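The junk drawer, emptied out

Our kitchen has one deep drawer at the end of the counter, next to the back door, and for most of the time we have lived here it has been where things go when they have no other place. Last week it stopped closing. Something had wedged itself up against the frame at the back, and I had to take the whole drawer out to get at it. It was a bottle opener.

With the drawer already out, I decided to sort it. I carried it down the hall to the spare room on Wednesday evening and tipped it over on the bed in there. I would have used the kitchen table, but we still needed to eat at it, and I knew I wasn't going to finish in one night.

My friend Natalie Crabtree did hers in January and gave me two pieces of advice. The first was to take everything out before deciding anything. The second was to stop buying plastic organizers until I knew what I was keeping. I had already bought a set from Burkham the year before, and they were in the drawer, under everything else, still in the sleeve.

The first pass was trash. Dead batteries went into a jar for the recycling center. Rubber bands that snapped when I pulled them went out, along with takeout menus, two of them for places that have closed. I found a receipt for $27 from Gilik, the hardware store on our side of town, for a light switch I remember meaning to return. The switch was there too. I kept it, because we have a hall light that is going to need one.

Then I put keys in a bowl. I don't know what most of them open. Idun, my neighbor across the street, says she keeps unknown keys for a year with a date on the bag and then gets rid of them. I've done the same, and we'll see.

By the second evening I was down to the things a person would want in a house: tape, string, something to write with. I set out an open cardboard box on the bed for whatever was going back to the kitchen and worked through the rest in a pile on the plaid sheet. There was more tape than I expected, red and black and a big clear roll with green clover-like shapes printed on it. I also found a snack wrapper in with the good stuff, so my first pass was not as thorough as I thought.

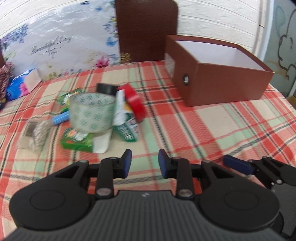
What went back

Tape. All of it is staying, but only the packing tape lives in the kitchen now. The colored rolls are in the hall closet with the tools, where I'd look for them anyway. The packing tape gets used every time we mail something, and I was forever hunting for it.

The twine. I use it for tomatoes in the summer and for tying up cardboard the rest of the year. It has its own compartment at the front so it doesn't catch on things. Before, I could not take out a pair of scissors without half the coil coming along.

Markers and pens. I tried every one on the back of an envelope. The ones that wrote stayed, up to a limit of three markers and a few pens. I had been keeping a Wumar fountain pen for years thinking I would buy ink for it. Natalie has it now and she did buy ink.

Scissors, a tape measure, a small flashlight. One of each. The second tape measure went to the garage.

Paper. Folded sheets were the slowest part, since each one had to be opened and read. Most were instructions for things we no longer own. I kept the ones for the stove and the water filter and put them in the folder with the warranties.

The organizers

I did end up using the Burkham set. Three of the trays fit side by side with a gap along the left, and the gap turned out to be the right width for the flashlight. I put a piece of shelf liner under them so they don't slide when the drawer is pulled open fast, and in our house it always is.

The drawer closes with one hand now. It has been a week and so far the only thing added to it is a packet of picture hooks — mine, and I know where they should go. The spare room bed is clear again except for the bowl of keys, which I need to bag up and date before the weekend. I also still have the old bottle opener. We have two better ones, so if anyone nearby wants it, let me know.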